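4. Working around the arm: rules for shared rooms

Read this section before first power-up and again whenever the room layout changes. It covers the Vida two-arm upper body with the standard five-point mount. If you have the single-arm version skip 4.4, everything else applies.

Notes marked CAUTION are about people getting hurt. Notes marked NOTE are about gear, or about saving you an afternoon.

4.1 Who can run it

One operator per session. Named on the session sheet, first and last name, readable. The operator holds the stop pendant. Holds it – in the hand, not in a pocket, not on the desk.

A second person may be in the room. They're the spotter. Spotter watches the arms, operator watches the task. If you swap roles, stop the arms first, hand over the pendant, both sign, start again.

Visitors stay behind the floor line. No exceptions for managers.

CAUTION: Do not run the unit alone outside staffed hours. Jundbridge site rule and ours too.

4.2 Marking out the floor

Do this once per room, redo it if the table moves.

1. Park the unit at the work table, base locked, arms in rest pose.
2. Switch to Guided mode. Move each arm by hand to full stretch – front, side, and as far back as it'll go.
3. Mark the floor under the furthest point of each stretch.
4. Join the marks with floor tape. Add 35 cm all the way round and tape that too. The outer tape is the line people stay behind.
5. Take up the inner tape. Two lines confuse people, we tried it.
6. Check nothing that anyone needs mid-session is inside the line. Keyboards, phones, the coffee.

NOTE: Tape lifts at the joins on carpet tile. Press it down at the start of each week or it ends up round a chair wheel.

NOTE: Office chairs roll. Put them outside the line before you start and turn them away from the table if there's no one in them.

4.3 Setting the table

Most stoppages logged at the Brilolano site came from the table, not the software. Get the table right and the rest is boring.

1. Table level, all feet down. Push on each corner. If it rocks, shim it.
2. Wipe the top. Dust throws off grip tests more than you'd think.
3. Only objects on the task list go on the table. Anything left from the last task comes off.
4. Heavy items toward the middle. Nothing closer to the edge than the width of your palm, except balls and other soft things the task needs there.
5. Check each object by hand. Cracked, sticky, leaking – bin it and use a spare.
6. Start position of each object goes in the log before the arms move.

CAUTION: No glass. No open blades. No hot liquids, ever, including your own drink.

Liquids are allowed only under the drinks rules in 4.5.

4.4 Two-hand rules

Two arms in one small space is where people get casual. So:

1. Decide which hand is the working hand and write it down. The other one is the waiting hand.
2. Waiting hand stays open, clear of the object, clear of the working arm's path.
3. Waiting hand does not start to close until the working hand has reported a stable hold for 3 seconds.
4. If both hands need to be on the object, drop speed to Slow first. Not after.
5. Release order is waiting hand first, then working hand, unless the task card says different.

CAUTION: Never reach between the hands. Even at Slow. Even if the object is about to fall – let it fall. Press stop, wait for the brakes to click, then reach.

NOTE: If the arms touch each other the unit will soft-stop and chime twice. Don't just clear it and carry on. Back both arms off to rest pose, look over the fingers and wrist joints, log it, then resume.

4.5 Drinks and other containers

Added after the December review. Replaces the half page that used to be in the appendix.
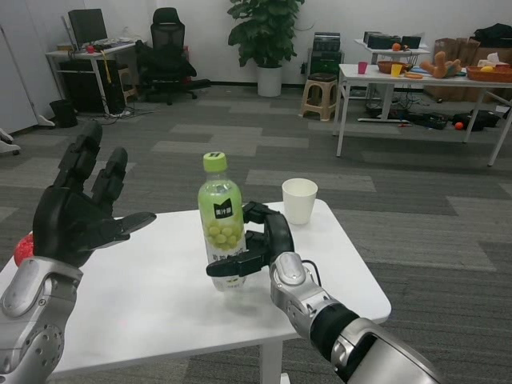
Grip height is the first thing to settle on any drinks task, and it is the thing operators skip. Hold low on a full container and the top can swing, hold high on a soft one and you squeeze the contents out through the neck. Our rule for bottles is lower half for moving and steadying, and the cap stays on the whole time unless the card is a pouring card. With the fingers curled round the front of the label and the thumb pressing from behind, as on the grape drink bottle, the load is shared across the hand and the screw cap is left free. Note the left hand too – open, fingers up, off the bottle. Fingers will cover part of the label in this hold, so if your task reads text off the label, do the reading before the grip, then grip. The paper cup just behind the bottle counts as an obstacle until the card calls for it, and it needs its own line in the log like anything else on the table. Empty paper cups weigh next to nothing and a knuckle will send one over.

Steps for a bottle task:

1. Cap on, hand tight. Turn it yourself, don't go by eye.
2. Dry the outside. Condensation halves your grip on smooth plastic and the force reading won't tell you.
3. Place the bottle where both arms can reach it without full stretch.
4. Set grip force to Soft Container. Never use the Rigid preset on a drinks bottle.
5. Run the approach at Slow, stop short of contact, look at the finger line. Fingers should meet the bottle square. If they're coming in at a tilt, back off and redo the approach.
6. Close. Wait for the stable hold light.
7. Lift no higher than the card says. If the card gives no height, the bottle stays on the table.
8. Set down, open, withdraw straight back. No sideways exits – that's how the next object gets knocked.

Steps for a paper cup:

1. Use a fresh cup. One that's been gripped before has soft spots and will fold.
2. Grip force Minimum.
3. Grip below the rim. The rim feels strong, it isn't once the hand starts to turn.
4. Filled cups only on pouring cards, and never over the halfway point.

CAUTION: Pouring cards use plain water only, max 300 ml total on the table. Drip tray under, towel within reach of the spotter, power strips off the floor on that side of the room. Sealed drinks from a shop are fine for closed-cap tasks and count as sealed only until the first time someone opens them.

NOTE: Do not drink anything that has been used as a task object. Sounds obvious. Mark it with a pen on the cap.

4.6 Cables

1. Wrist and forearm cables need a loop with some slack. Tight at full bend means it will fail, loose enough to catch a cup means it will also fail, just messier.
2. Turn each wrist through its whole range in Guided mode and watch the cable the entire time. It shouldn't rub on a joint cover or get between the arm and the table edge.
3. Floor cables go behind the unit, under a cover strip if anyone walks there.
4. No cables crossing the taped line at the front. Front is where the operator steps back in a hurry.

If you find a nick in a cable jacket, stop using that arm. Electrical tape is not a repair. Parts go through Helley, quote the number on the arm plate, not the one on the crate – they're diffrent.

4.7 Stopping

Three ways to stop, in order of how hard they are on the gear.

Pause – arms hold position, grip stays on. Use it for questions, phone calls, a visitor at the door.

Stop pendant – arms brake, grip stays on. Use it any time you're not sure. You won't get in trouble for pressing it.

Main red button on the base – power cut, brakes on, grip releases after a short delay. Whatever is in the hand will drop. Use it for smoke, trapped fingers, anything you can't control.

CAUTION: After a main button stop do not power up again until the incident form is filled in and a second person has read it. At Jundbridge that's Josphat Wanyama. At Brilolano it's Janaka Matubbar. Both out? Then it stays off.

Test the pendant at the start of every session, arms moving at Slow, nothing in the hands. Testing it with the arms at rest proves nothing.

4.8 Bystanders and the rest of the room

Rooms fill up. Spare task objects, boxes, bags, a second table somebody needed for a day. Fine, outside the line. Rules:

1. Spare objects live on a side table or a shelf, not on the floor by the unit.
2. Balls and fruit go in a bowl or basket. If one rolls inside the line during a run, pause, then fetch it.
3. Keep the way to the door clear for two people side by side.
4. Desk work in the same room is OK as long as the desk and the chair, pushed back, are both outside the line.
5. Headphones off for anybody in the room while arms are live. You need to hear "stop".

4.9 End of session

1. Hands empty. Check the palms, small things get stuck in there.
2. Arms to rest pose, wait for the clicks.
3. Power down at the panel, then at the wall.
4. Wipe fingers with a dry cloth. No alcohol on the rubbery parts, it makes them shiny and then they slip.
5. Table cleared, objects back to the side table, opened liquids out of the room.
6. Session sheet signed by operator and spotter. Any stop, even a pause that only lasted a moment, gets its own line.
7. Pendant back on its hook. If it isn't on the hook tomorrow the next team can't start and they will come find you.

Sheets are kept for 27 months. Scan them if you like but the paper stays in the binder.

4.10 Changes to this section

23rd April – grip height rule for bottles reworded, waiting hand rule moved to 4.4, pouring limit now per table and not per container. Wrist cable check added to 4.6.

Old printouts say the spotter may hold the pendant. They may not. Pull those pages and recyle them.

Next: 5. Daily checks and calibration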